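Folding from a crumpled start: does the order of demos matter?

Started by kmrema, 07/01/2025

Hello all. I train a two-arm policy for T-shirt folding. We have 2,718 demonstrations. In my last test I sorted them by how messy the shirt is at the start, flat ones first, and trained in that order. The success rate went up against random order, with the same number of steps. Has someone seen the same?

iraklis_z wrote:
How many trials per condition? And who decides what is "messy"?

kmrema wrote:
25 trials each, 2 seeds. Babita scored the messiness by hand. Two moments from the table, a bunched shirt in the first and a partly folded one in the second:
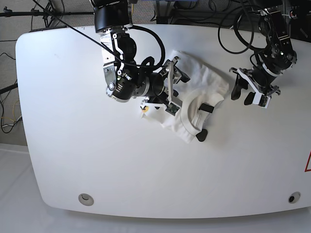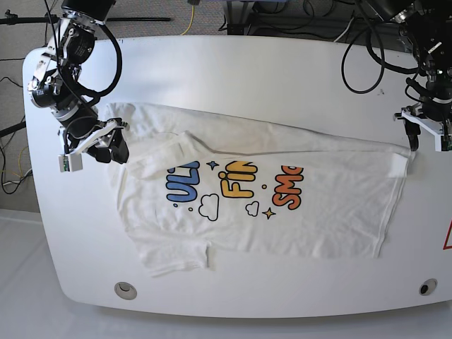

My scoring counts a trial as success only if the final fold is inside the outline we draw in software. A shirt which is folded well but rotated is a failure. Maybe this is too strict, I am open to change it.

iraklis_z wrote:
With 2 seeds I would not believe any difference. We had the same joy in November with our Korska policy, and after more seeds it was gone. Also, hand scoring by one person is a weak point.

tumaini.m wrote:
I do not agree fully with Iraklis. The gain can be real but come from another thing. Do your flat demos come from the same operator? If yes, you sorted by operator and not by mess.

kmrema wrote:
Tumaini, I checked now, and most of the flat ones are from one operator. I did not think about this. I will balance the operators and run 30 trials per condition, with more seeds.

iraklis_z wrote:
Please post the result also if it is negative.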